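Coltham lab teaches robot arms from hand-held grippers

20 November 2018

A research group at Coltham has trained a pair of robot arms to load and unload a wire rack using only recordings of people doing the job with grippers held in their hands. No robot was used while the recordings were made.

The work is led by Eylül Kocabaş and Nele Van Hecke. Over the summer, starting in June, members of the group recorded 1070 short runs in which a person stands at a table with a gripper in each hand and moves a jar in or out of the rack. Each gripper carries a marker plate, and its position is worked out from that plate for every moment of the run. 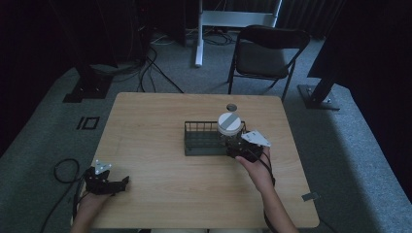

The recorded paths are then used to train a control program, which is run on two arms fitted with the same kind of gripper. In tests the arms were given 100 attempts at placing a jar and finished 83 of them without help. An earlier version, trained on 300 runs, managed fewer than half.

Most of the failures came in the last stage, when the jar had to be lowered between the bars. Van Hecke said the program tended to let go too early. "People feel the jar touch the bottom and then open the gripper," she said. "Our recordings have the movement but they don't have the touch, so the arm is guessing."

The group also found that runs by different people were more useful than the same number from one person, even when some of those people were slow or clumsy. Runs with a fumble in them were kept – provided the jar ended up where it should.

Kocabaş said the next set of recordings would cover jobs that need both hands at once, such as holding a jar steady while its lid is turned. A force sensor for the gripper is being built with Gavbridge, a small engineering firm, and should be ready for testing in 3 months.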